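Home | Products | Kitchen | Guides | Spare Parts | Where to Buy

Clinby Countertop Dish Rack – Set-Up and Use
Section 2: Loading and unloading the utensil holder
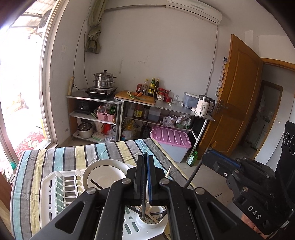
Fig. 1. Chopsticks at the round utensil holder, with the plate dividers to the left.

This section covers chopsticks and other long, thin utensils. For bowls and cups, see the section that follows. Assemble the rack as described in Section 1 before you start.

2.1 Before you load

1. Set the rack on a flat, steady surface. A table or counter is fine. If you use a tablecloth, pull it smooth under the rack so that all four corners sit level.

2. Leave clear space between the rack and any cooker, kettle or power strip. Water can splash when you lift wet items out.

3. Check that the utensil holder is seated. Press down on the rim with two fingers. It should not rock.

4. Look into the bottom of the holder. The small drainage holes must be open. Rice and bits of vegetable collect there and will hold water if they are left.

CAUTION: Keep the rack, the tray and all wet items away from electrical outlets and cords. Do not place the rack on an induction cooker or any other heating surface, even when it is switched off.

2.2 Loading chopsticks

1. Wash and rinse the chopsticks. Shake off the extra water over the sink.

2. Hold one chopstick upright near the top and lower it into the holder until it touches the base. Let go once it rests against the side.

3. Add the rest one at a time or in pairs. Sticks will cross inside the holder. A few crossed sticks will still drain, but a tight bundle will not.

4. Put wooden and dark lacquered or plastic chopsticks in the same holder if you like. Wooden ones take longer to dry, so place them toward the outside where more air reaches them.

5. Stop when the sticks no longer move freely. Large households may find it easier to use a second holder (part no. 71, sold separately).

NOTE: Thin tips can slip into a drainage hole. If a chopstick feels stuck, turn it slightly and pull straight up. Do not bend it against the rim.

NOTE: Pointed skewers can share the holder with chopsticks. Load them with the point down if children use the kitchen. With the point up they dry faster, but reach in from the side and not from above.

2.3 Plates next to the holder

1. Stand plates between the curved dividers, with one plate in each gap. Start at the end farthest from the utensil holder.

2. A single plate can lie flat beside the dividers for a short time, for example while you sort the chopsticks. It will hold water on its upper face, so stand it up when you are done.

3. Pick up any chopstick that has been laid across a plate or across the rack before you move either one. Loose sticks roll off the edge easily.

4. Keep large steamer pots and lids off the rack. They are too heavy for the dividers. Dry these by hand, or turn them upside down on a folded towel.

2.4 Unloading

1. Wait until the chopsticks are dry to the touch along the whole length. Wooden chopsticks are often still damp at the lower end after the upper end feels dry.

2. Take out the longest sticks first and lift them straight up. Pulling at an angle can drag the others along or tip the holder.

3. Match the pairs on the table – by color first, then by length.

4. Store them in a dry drawer. Do not close damp wooden chopsticks in a box.

CAUTION: Throw away wooden chopsticks that show dark spots, splits or a sour smell. Washing them again will not help.

2.5 Cleaning the holder

Clean the holder every week if you use it daily. Many people do it on Sunday along with the tray.

1. Remove all utensils and lift the holder out of the rack.

2. Soak it in warm water with a little dish soap. Hot tap water is safe, but do not pour boiling water into it.

3. Brush the drainage holes from the inside and then from the outside. A bottle brush works well.

4. Rinse, shake and leave it upside down until it is dry. Wipe the slots around the rack edge while you wait.

5. Put the holder back and press the rim down as in step 3 of 2.1.

NOTE: Scale can be removed with equal parts white vinegar and water. Rinse well afterward. Do not use steel wool or scouring powder on the white parts – they scratch and then stain.

2.6 If something is wrong

Holder rocks or leans: Lift it out and check for a stick or food caught underneath.

Water stands in the holder: Clear the holes as described in 2.5. If they are open, check that the table is level.

Chopsticks fall out: Too many are loaded, or all of them lean the same way. Remove some and spread out the rest.

Replacement holders are listed on page 99 as part no. 101.

Clinby Home Goods, Toledo | Contact customer service | © Clinby. All rights reserved. | Back to top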